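Hut to hut with a first-time tourer, sensible or daft?
Ski Touring and Mountaineering > Trip Planning

fellside_moira
Hello all, long-time reader and not much of a poster, so forgive me if this goes on a bit. My nephew has been skiing on piste since he was small and has now got the bug for touring. He's asked me to take him on the Ekulby traverse in February, staying at the Holloway hut in the middle. He is fit as anything (runs up hills for fun, the wretch) but he has only been on skins twice, both times on gentle forest tracks with me nagging him from behind.

I did the traverse years ago with a club party and remember it as long but kindly, apart from the steep bit below the second col. What I can't decide is whether it's fair on him. Would you go for it, or do a few day tours out of the valley first and save the big one for another year?

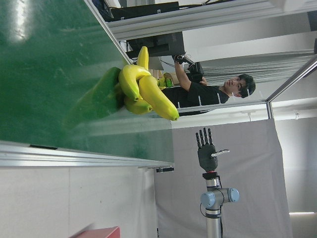 The other thing is the weight. I'm a terrible over-packer and always have been, and I don't want to load the poor lad up with my worries. The hut is unstaffed in winter, so we'd be carrying food, and I'd want a proper stove and a spare layer each. Any thoughts very welcome, including rude ones.

tarn_and_col
Lovely plan, and lucky nephew! I took my daughter over it when she was about as green as he is and we had a wonderful time, so I'm going to be the voice saying yes. The climbing is mostly steady and you can see what's coming for miles. If his kick turns are decent by the time you go, he'll manage. Practise them on a bank somewhere with a heavy sack on, as it feels completely different from doing them with nothing on your back.

Clyde Begay
I'm afraid I'll be the grump. I've been over the second col many times and I wouldn't take anyone there who had only skinned twice, however fit they are. Fitness gets you to the col. It doesn't help much when the slope is wind-scoured and you're trying to get ski crampons on with cold hands and a drop under your heels. And once you've left the Holloway hut there's no easy way down to the road until you're across. I'd spend the week in the valley, and have a cracking time doing it.

tarn_and_col
Clyde, I do take the point, but there is a way off. You can drop down the Endero side before the col and pick up the summer path. We looked at it on the morning because the cloud was down, and it was perfectly reasonable skiing.

Clyde Begay
It was reasonable on the day you saw it. That gully collects everything the west wind brings over, and I've turned back from it myself and gone home the way I came. I wouldn't want a newcomer to the thread thinking of it as the safe option. Sorry, I know I sound like somebody's father.

oldleatherboots
Can I come in halfway between you both? Go out to the hut, stay two nights, and use the day in between to ski up towards the col without the big sacks. If it's all going well and the forecast and avalanche bulletin are good, carry on over the next morning. If not, ski back out the way you came in and he's still had a proper hut trip. Mine was done like that and I remember the evenings at the hut much better than the col, to be truthful.

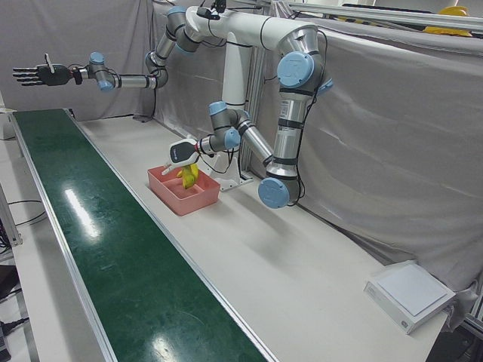 On weight, my sack for two nights came to 13 kilos including the rope, and I thought that was plenty. Share the stove and one repair kit between you. Take more tea than you think you need. I've got a Reltura sack that's older than some of the people on this forum and I still can't make it shut if I bring the thick jumper, so the thick jumper stays in the car.

fellside_moira
Oh, that's a very good idea, and I'm cross I didn't think of it. I'd got it fixed in my head that it had to be across or nothing. Clyde, please don't apologise, it's exactly what I needed to hear - I had been thinking of the Endero side as my get-out and I shan't now.

Does anybody know whether the hut still has the wood stove? And how does one pay these days? We used to put cash in a tin.

skinny_skins
Stove was there last winter, but bring your own firelighters, the kindling was damp. You book a bunk through the club now and pay beforehand. I'd get on with it if I were you, February fills up.

Also, has he got his own transceiver, and has he used it? I'd want him able to do a search without you telling him how, seeing as you're the one he'd be looking for.

fellside_moira
He's borrowing one, and that's a sobering way of putting it! I'll bury a rucksack on the moor as soon as we get some snow and make him find it while I stand about with a flask. Thank you, all of you. I'll ring him tonight and tell him it's the two-night version.

Clyde Begay
Very glad to hear it. Bury it deeper than you think is kind, and have him dig it out as well as find it. Hope you both get good snow.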